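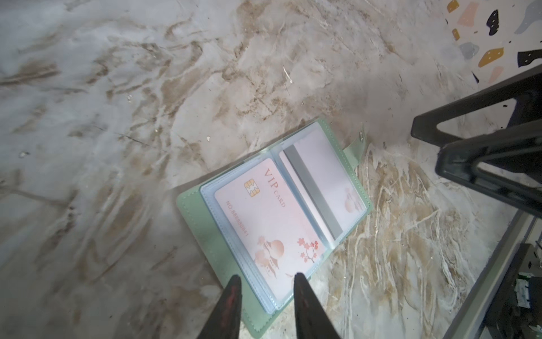
Last edited: 2024-12-18 (thread moved from General to Wallets, Bags & Carry)

Card holder with the snap – anyone still using one?

mossyledge
ok so. Thinking of giving up the big wallet. Got the mint green one, clear sleeves inside, stitched edge, little strap that snaps. Put the pink VIP card in the left side, another card on the right with the stripe showing. Love the color. But do the sleeves hold up? My last one split at the seam by April and everything slid out in a parking lot.
Also yes I know the floor needs sweeping

Posts: 366

tinroofs
Had two of these. The plastic goes before the cover does. Every time. First it gets cloudy, then the corner tears where you push the card in.

Tagle_fan
Disagree. Mine is a Tagle, four years, no tears. You have to stop cramming two cards in one pocket, thats what kills them

tinroofs
never put two in one pocket. Still tore.

Posts: 2389

parcelbunny
That card is so pretty, the pagoda and the blossom branch. Is it from a salon or what

mossyledge
lol it's the Plumbridge tea place. You get a free pot after ten visits. I am on visit three

greyheron77
Why are the cards not back to back? If the stripe side rubs on plastic all day it's going to scratch. I keep mine stripe in.

mossyledge
Didn't think about it, just shoved it in. Will flip it tonight

tinroofs
Doesn't matter. Hardly anybody swipes anymore, use the chip

greyheron77
The pump at my gas station is swipe only. So it matters to me.

Tagle_fan
Same with the library copier here. Stripe in.

parcelbunny
Question about the snap – does it dig into you in a back pocket? Had a Henditz with a snap like that and it left a dent in my phone case. Went back to a zipper

mossyledge
only carry it in my coat so far. Snap feels tight, kind of have to pinch it

tinroofs
Tight is good. Mine got loose after more than 784 openings or whatever, I'm guessing obviously. Then it just flops open in your bag

Posts: 2390

greyheron77
You can squeeze the socket half a tiny bit with pliers, cloth over it so you dont scratch the metal. Go easy. Worked on my Cotthorpe one.

parcelbunny
pliers on faux leather, no thank you. Take it to a shoe repair place, they swap the snap for a couple bucks

greyheron77
Pliers on the SNAP. Not the leather.

Tagle_fan
For the mint color – wipe it with a damp cloth and a drop of dish soap. Keep it away from new jeans, the dye comes off on light stuff and it does not come back out

mossyledge
ugh I have new jeans. Ok coat pocket only. Card is flipped, will report back if a seam goes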